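Chapter 6
Handing Over the Work: What I Saw at the Open Day

I'll start this chapter with a confession. Before I wrote a single page of this book I thought a gripper was the boring bit of a robot, the thing on the end you bolt on last. Then I went to the Lunditz open day in Grimport, on a grey September morning, and spent most of my visit looking at fingers!

I had signed up for the big tour (262 of us on the list, in groups of 20, with a very firm woman at the door checking our shoes). The tour was fine. There was a conveyor, there was a yellow line we weren't to cross, and there was a palletizing arm called Delero that stacked sacks so smoothly I lost interest after the sixth one. Sacks are all the same size, after all, and Delero knew where each of them would be.

What I liked best was down the hall, at the Ki bench. The Ki team had skipped the arm altogether. They were working with grippers you hold in your own hands, one for the left and one for the right, and they let visitors have a go. You squeeze, the two finger pads come together, and you try to pick something up without the help of your own fingertips. It sounds like a game for a kid's birthday party (it sort of is). I dropped a sponge, then a sock, then the sponge again. It took me 11 tries to fold one tea towel, and I wouldn't have put it in my own kitchen drawer.

But I learned more from that towel than from three years of reading spec sheets. Soft things move when you touch them. They bunch up, they hide each other, and they don't have a tidy edge to grab. When you do it by hand you feel all this and fix it without thinking. With two pads and a hinge, you have to decide where to pinch before you get there.

So we'll spend this chapter on grasping: where to make contact, how hard to squeeze, and how to tell when you've lost your grip. Section 6.1 covers pads and linkages. Section 6.2 gets into soft and squashy objects, and you'll want a tea towel handy for that one. The math is light until 6.4, I promise.

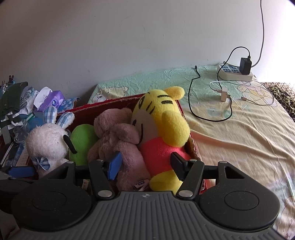 Why is a soft object harder for a gripper to pick up than a sack on a conveyor?

A soft object changes shape as soon as the pads touch it, so the best place to pinch can shift during the grasp. The sacks on the line were all one size and turned up where the arm expected them, and the same motion could be used each time.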